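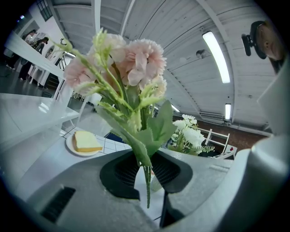

The reviewer for Banham asked whether the Brakwood well readings could be trusted before the second logger was fitted. They can, with one exception. The Rennie borehole drifted in May and its readings for that month have been dropped.

Groundwater monitoring, progress to date

Of 121 planned sampling visits, 89 are complete. Nitrate was below the reporting limit at the upper wells and rose toward the creek. Loggers now record every 60 minutes - the earlier interval filled the memory too fast.

Spending is within budget. The Wondura pump contract has been extended at the same rate.

Next period: finish the remaining visits, resurvey the casing heights and deepen the Rennie borehole to 300 feet. The drilling permit is still pending.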